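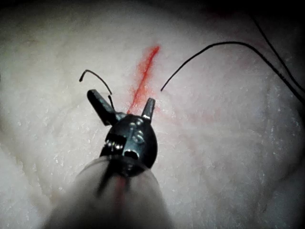
## 4. Laying out and marking the tissue

Revised 7/11/23

Section 3 covered thawing and trimming. This section takes you from a trimmed piece in the tray to a marked piece ready for practice. The Pudwood quick card says the whole job takes five minutes. Allow 17 for your first few pieces, and don't trust anyone who tells you the ink dries right away.

**You will need:**

- one trimmed piece of tissue
- the Pudwood shallow tray with its cork insert
- Gashaw marking ink, red-orange, and a fine brush
- lint-free wipes (paper towels shed)
- a spray bottle of saline
- blunt pins
- nitrile gloves and eye protection

**Caution:** Treat every piece as raw animal tissue, whatever the label says about cleaning. Wear gloves the whole time and keep food out of the room.

### 4.1 Laying it out

1. Wipe down the tray and fit the cork insert. Press on all four corners. If one lifts, take the insert out and start over.
2. Lay the tissue with the smoother side up. On some pieces the two sides look nearly the same. Run a gloved fingertip across each and pick the one that drags less.
3. Spread it from the middle outward with flat fingers. Stop when it lies mostly flat.
4. Leave the shallow folds alone. The old instructions told you to stretch until every ridge was gone, and we can't see what that was supposed to achieve. A stretched piece pulls away from the pins and the line goes crooked with it.
5. Pin the outer edge only. Keep pins well clear of where the line will go.

**Note:** A low raised fold off to one side, like the one in the picture, is fine to work next to. If it crosses the middle of the piece, turn the tissue and look for a better path before you ink anything.

### 4.2 Drying the top

The surface needs to be damp but not wet. That's a vague instruction, and we have yet to find a better one. The Indgate storage sheet claims its pieces "come ready to mark." Ours didn't, so check every time.

1. Lay a wipe flat on the tissue and lift it straight up. Don't rub.
2. Look at the surface under your work light. Tiny bright specks are all right. A solid sheet of shine means there's still too much liquid, so blot again with a fresh wipe.
3. Check the corners of the tray. Liquid collects there and creeps back in when the tray is tipped.

**Caution:** Never use a hair dryer or heat lamp. The top goes stiff while the underside stays soft, and the piece is no good for anything after that.

### 4.3 Painting the line

1. Shake the ink and let the bubbles settle.
2. Load the brush and touch it once to the rim of the bottle.
3. Paint a single line on the diagonal. Use a slow, steady stroke, lifting slightly over ridges so the brush doesn't dig in.
4. If the line skips, wait until the first coat has lost its wet look before you fill the gap.
5. Leave the piece alone until a dry wipe, touched lightly to one end of the line, comes away clean or nearly clean.

The bottle promises "no bleed." We would call it low bleed on a good day. Expect soft edges on fibrous tissue, and follow the center of the line when you work.

**Note:** Red-orange is easy to find on pale, off-white tissue. The kit also ships with a blue ink. We tried it and went back.

### 4.4 Setting the light

1. Place the lamp above the part you plan to work on. The 4000 K setting is the one we use. The cooler setting is sold as "more detail," but all we got from it was more glare.
2. Look at your view before starting and make sure the whole length of line you plan to follow is easy to see. Dark corners don't matter if the line doesn't run into them.
3. Watch for the color of the line showing up on shiny metal. A thin streak of red on an instrument shaft is often only a reflection. Check it against the tissue before you decide the ink has come off.

### 4.5 Before the first pass

1. Mist the area beside the line once. Keep the spray off the ink.
2. Bring the instrument in with the line visible beyond its tip. Open the jaws and check that you can still see the line between them.
3. Touch nothing until you can say where the line starts and where you mean to stop.

### 4.6 If something goes wrong

- **The line spreads into a wide smear.** The surface was too wet. Turn the piece over and repeat 4.2. You get one second chance per piece.
- **The line flakes.** The surface was too dry, or the ink is old. Order refills under part number 842, and ignore the shelf life printed on the box once the bottle has been opened.
- **The tissue slides.** Add pins at the edge. The Udon grip mat is advertised as a fix, but we saw no difference with it under the tray.
- **The tissue smells sour or feels slimy.** Throw it out as described in Section 7. Don't rinse it and hope.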